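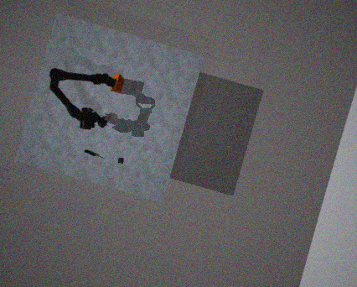

Hornska, Oct 31, 2023

Hi all,

Sneha Agarwal wrote:
> Has anyone kept a sourdough starter going through a long
> trip? Mine died in July and I'd rather not start over.

Oh, I feel for you, Sneha! I lost two before I learned to dry mine. Spread it thin on baking paper, leave it on top of the fridge for a day or two, then crumble it into a jar. I put away 100 grams that way before we went to Varma, and it woke up in three days (a bit sour, but so was I after that drive). 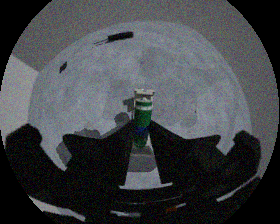 Gray tabletop, with gripper

To bring it back, soak a spoonful in lukewarm water until it goes soft, then feed it plain flour – rye if you've got it. Don't panic if it just sits there the first day. Giorgia swears by freezing hers, but I tried that once and got glue.

I've still got half a jar of flakes, so if anybody wants some, send me your address and I'll mail them out. Birsen, yours is already in the envelope!

Eylül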